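March

The Reflection Trials

The grasp was scored by a script. The script required the object to be clear of the table for 2 seconds, and it required that the gripper be the only thing touching it. If both held, the episode went into the success column. If either failed, the episode went into the other column, with a code for the reason. I had written the script in my first month at Anbridge and had not looked at it since.

Our simulator was called Ayala. It held a single room that we used for everything: a living room with a coffee table, a blue sectional sofa, a lamp, and a glass door to a lawn that the arm could not have reached if it wanted to. The room had been built by Pell, who left before I arrived. His name was still in the file headers. He had modeled the hallway and the stairs with the same care as the table, although the arm had no way of going there either.

The policy under test was Dravia. Dravia took in camera images and put out joint commands, and on the small red object it was very good. On every other object it was average. We ran it in batches of 50, and the red object came back with 5 failures or fewer in nearly every batch. The gap was too wide. My supervisor, Hanne, asked me to find out where it came from before we sent the results to Casmont, who were paying for them.

I started with the usual suspects. I swapped the mesh for a plain box of the same mass, and the numbers held. I changed the friction on the gripper fingers, and the numbers moved by the amount the friction model predicted. I recolored the object green. The numbers held again, which I had not expected, and I ran it a second time with new seeds to be sure.

So shape was out, and color was out. What remained was position. The red object always started on the same part of the table, within a small random offset. The other objects started elsewhere, because whoever wrote the start table had wanted to avoid overlaps. I moved the red object to where the others started, and it became average.

I wrote this down as a position effect and went home. In the morning I crossed it out. A position effect is a label for a result. It does not say what the policy is using.

I spent the next days watching episodes at quarter speed. It is slow work and I do not mind it. After enough of them the arm stops looking like a machine that wants something and becomes a set of six curves. I had the room on one monitor and the curves on the other, and a notebook for anything that happened on both.

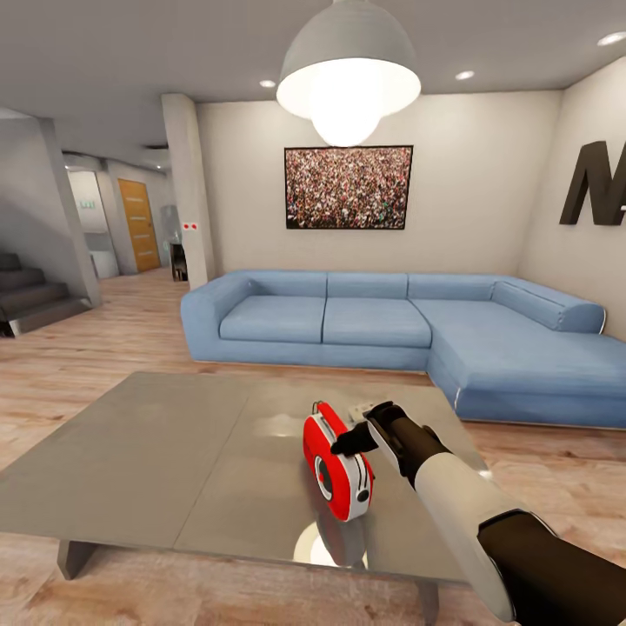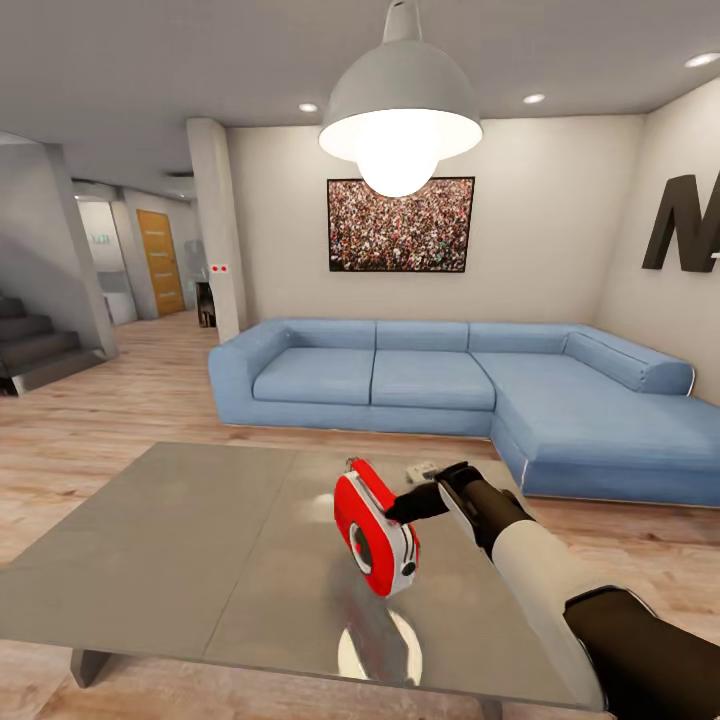
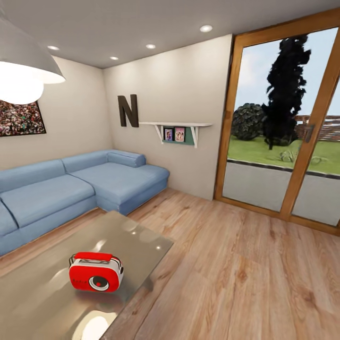 The living room in Ayala.

Lucienne Lemaire
Contributing writer, fiction

What happened on both was a pause. Partway through each approach, the wrist velocity dropped to almost nothing, held there, and then rose again. The pause was short enough that at full speed you would take it for smoothness. It came at the same point relative to the table in every episode on the good side, and it was missing from the episodes on the average side.

I plotted the gripper position at the pause against everything I could extract from the scene file. Nothing lined up. Then I stopped using the scene file and used the rendered images, since those were all Dravia had. The tabletop in Ayala is reflective. The lamp over it throws a bright patch onto the surface, and the patch slides when the viewpoint does. At the pause, in every case I checked, the edge of the gripper had just met the edge of the patch.

Dravia was using the light as a ruler. Where the gripper crossed the bright patch, it knew how high it was.

The test was simple. I turned the table's reflectance down to zero and ran a batch. The success rate on the red object fell to match the others. I turned it back up and the rate recovered. I moved the lamp a hand's width to the left, leaving the table alone, and Dravia closed its fingers beside the object, at the correct height for a room in which the lamp had not been moved. It did this with the same confidence it brought to everything. It closed, lifted, and carried nothing to the end of the episode.

I showed Hanne. She watched the empty gripper rise, and asked me to play it again.

"Is it wrong?" she said.

I said that depended on the room.

"Casmont's rooms," she said. "Do they have lamps?"

They had lamps. They did not have this lamp. I said I would write it up as a dependency, with the ablation, and recommend that the lamp and the surface finish be randomized in training. She said that was fine. She also said that it would cost them the headline number, and that she would tell them herself.

I kept the write-up short. Method, ablation, three plots, recommendation. While I was checking the figures, I looked up when the reflectance had been set, because a reader might ask. The material had been flat for most of the project. Pell had changed it in his final commit. The message on the commit said: table should shine, it does at home.

There was no review on it. The training run for the current Dravia had begun the same night.

I wrote to him. I had an address from the headers and no great expectation that it worked. I told him what we had found and asked whether the lamp height was measured or guessed, which was the only question that bore on the paper. He answered in the afternoon. Measured, he said, with a tape, from the real lamp. The stairs were measured also. The lawn he had done from memory, after the house was sold, and he would not vouch for it.

I added a line to the methods section: lamp height taken from a physical room.

The randomized version of Dravia was worse for a long time. The pause disappeared first. After that the approach became hesitant along its whole length, as though the slowing had been spread out thin, and the success rate on all objects sat below where the average had been. Around episode 3599 it began to climb. Hanne had me send Casmont the curve each evening. They replied with the word "received."

We retired the old weights when the new ones passed them. Procedure was to run a final batch on the retired policy and archive it with the scene as it had been trained. I loaded the original file, with the lamp where Pell had measured it and the table at full reflectance, and started the run. The arm came in over the table. It slowed at the edge of the light -- you had to know to look for it -- and then went on and picked the thing up.

I let the batch finish. I filed it under Pell's version of the room, and put the lamp height in the notes, in case someone needed it.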